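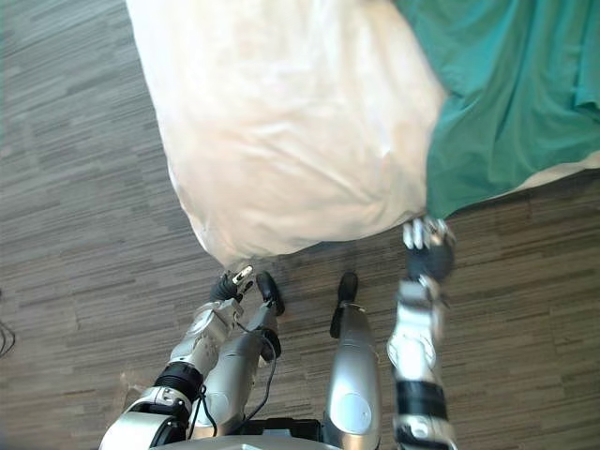
How full should a sack be before it goes to the store room?

About two thirds. At that point the neck still folds over flat, and one person can pick the sack up by the top without hugging it. Fuller than that and the cloth at the bottom comes out with hard creases, which we then have to press.

Workshop notebook, cloth sorting, September 5, 2026
Written up by Rosalie Schnyder. Present for part of it: Ambros Gruber, Hannelore Nägeli.

Went on with the remnants that came over from Ornerham. Plan was to get the cloth sorted into light, colored and dark, weigh the dark lot, and decide what is worth keeping for the lining work in October. Got through light and colored. Dark is only partly done, see further down.

Sacks

Still using the large white sacks. They crease a lot but they are smooth inside, so cloth slides out when you tip them. The old woven ones from Zadport catch on everything with a loose thread. Ambros wants to keep a few of the woven ones for offcuts. Fine by me as long as they stay on the bottom shelf.

Empty weight of one white sack on the bench scale: 29 g. I checked it twice because Ambros had a higher number in his notes from the spring. I think he weighed his with the tie and the label still on. Using 29 from here on.

A sack set down on the floor slumps and the bottom spreads out. If you want to fold the neck, hold the sack up by the top with one hand and let it hang so the bulge settles, then gather the loose part with the other. Folding it while it sits on the floor traps air and it opens up again later.

Colored

The teal-green cloth is the best of the colored lot. Loose, drapes well, does not hold a sharp fold. Hannelore would like it for the inside of the tool rolls. I said she could have it if she cuts her own pattern first, so that we don't end up with another odd-shaped piece nobody can use. One of the edges is ragged and will need trimming before anything else is done with it. Keep it out of the sacks until then. Hang it over something.

The rest of the colored cloth is mixed. Most of it feels like shirt weight. Anything that felt stiff or had glue on it went to rags. I did not try to work out fibers. Burn test can wait until Elfriede is back, she has the tray and the tongs put away somewhere and I did not want to go through her cupboard.

Light

Short job. Bedding mostly, some of it with the Hämmerli label still sewn in the corner. Unpicked the labels, folded everything in thirds and then in half. Folded stack goes on the left-hand shelf, selvage toward the wall. Hannelore prefers selvage out so she can see the edge. We tried it her way and the stack leaned, so it is back to the wall for now.

Dark

Slower than the other two. Under the bench lamp nearly everything in this pile looks black, and then you carry it to the window and it is a very dark brown. I sorted a handful by lamp, checked them by the window, and had to move several. After that I did all of it at the window.

How I handled each piece: find a corner, pinch it, lift until the piece hangs clear of the bunch, then look at where it folds by itself. Thick cloth makes a round, fat roll at the fold. Thin cloth drops straight. That was enough to split the pile into heavy and light without measuring anything. Lint shows up on all of the dark pieces. A damp sponge took it off better than the sticky roller did, and the roller left a faint line on one of the brown pieces that I could not brush out. No roller on dark from now on.

Weights for dark, sack already taken off:
heavy, 3,310 g
light, 536 g

So most of it is heavy, more than I expected from looking at the pile. The light part would hardly cover one lining. If Ferdinand still wants dark linings for the October lot he will have to order, or use the brown and live with it.
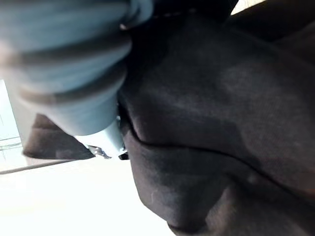
Lint and brushing

Tried three ways on a heavy piece. Stiff brush: moves the lint into the fold and leaves it there. Soft brush, one direction only: all right, slow. Damp sponge, wrung out hard: best. The cloth has to hang afterward, and it should hang by an edge and not by the middle, or it gets a peak.

Brush along the crease first and then open the piece and do the flat part. I did it the other way around to begin with and was picking specks out of the crease at the end anyway.

Ambros asked if we could just wash the lot. We could, but the heavy pieces have not been tested for shrinking and I would sooner cut a small square off one and try that. He is going to do the square. Measure it before it goes in the water, please, and write the size on the card and not on the cloth.

Mimach order

Thread came, needles did not. Two cones of the dark brown are the wrong thickness. I left them in the box with the delivery slip on top. Hannelore will call them.

Left over

Dark pile, second half. Same method, at the window.
Trim the ragged edge on the green.
Shrink test square, Ambros.
Ask Elfriede where the burn tray is.
Correct the empty sack weight on the sheet by the scale. I have crossed out the old one in pencil but somebody should rewrite the line properly.
Floor needs sweeping before the next cloth comes down. Threads get everywhere and the light pieces pick them up.

Note added by Hannelore: measured for the tool rolls. The green is long enough if the ties are cut from something else. Pattern is pinned to the board. Please don't fold it.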